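9th February
Wisska workshop, textile bench
Subject: Adomaitis wool wash, second trial

The Adomaitis solution was diluted at 50 ml to 2,000 ml of water. Two felt swatches were soaked for 60 minutes and pressed between towels. The teal swatch released a little color into the bath. The gray swatch released none.

Drying was carried out flat, away from the heater. Both swatches kept their shape, though the teal one feels stiffer at the corners.

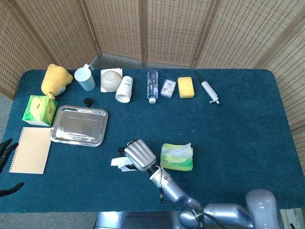
Next steps
Repeat the teal soak with a second rinse. Colleagues are asked to leave the Dultari sample uncut until the repeat is finished. The press must be reset to its lower setting before use. Order more blotting paper from Trurkora; the present stock will not last until June.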